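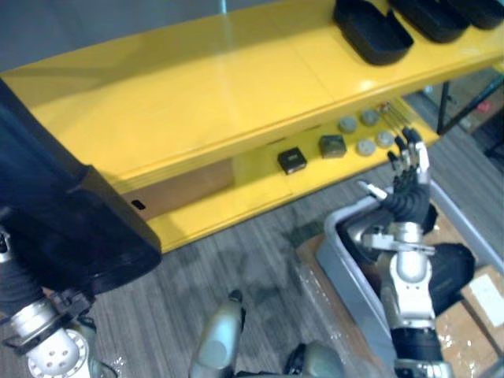
Workshop diary, June 19, 2025

The session opened at the usual hour with three members present: Tsion Birhane, Babatunde Shehu and the undersigned. Adebayo Chukwu sent apologies and will join again when his shift pattern changes.

Work continued on Tamuno, the two-armed machine. The principal task was reaching under the upper level of the yellow shelving unit to the goods on the lower one. This has been on the list of open items since December. The four gray discs were placed toward the right end of the lower shelf, with the clear rods beyond them. The cube and the small black block were kept further to the left and will not be attempted until the discs are reliable.

Mr. Shehu ran the approach at 15 percent of full speed. The overhang remains the chief difficulty. An arm that comes in too high meets the edge of the upper shelf, and one that comes in too low has little room to turn the wrist. It was agreed to bring the right hand up from below with the fingers pointing upward and to close only after the fingertips have passed the front edge. Ms. Birhane has written this into the Sketby script as a separate step, so that it may be altered without disturbing the rest.

The light gray bin was left on its cardboard box under the right arm. A proper stand has been proposed – the drawing is with Somtochukwu Edet – but the present height is suitable and no change was made today.

We completed 33 approaches before the break. The target for the month is 100, all logged. The log sheets are in the green folder and should not be taken home.

One matter of expense was raised. The replacement wrist sleeve from Lellon is quoted at 2,980, including delivery, and I am not willing to approve that sum until a second quotation has been obtained. Mr. Shehu will write to Drolis.

Ertuğrul Uçar has asked for the use of the carpeted area on Saturday morning. Granted, on condition that the shelving is not moved. Its feet are to be marked with tape before then.

Session closed at the normal time. Batteries placed on charge. Door key returned to the hook.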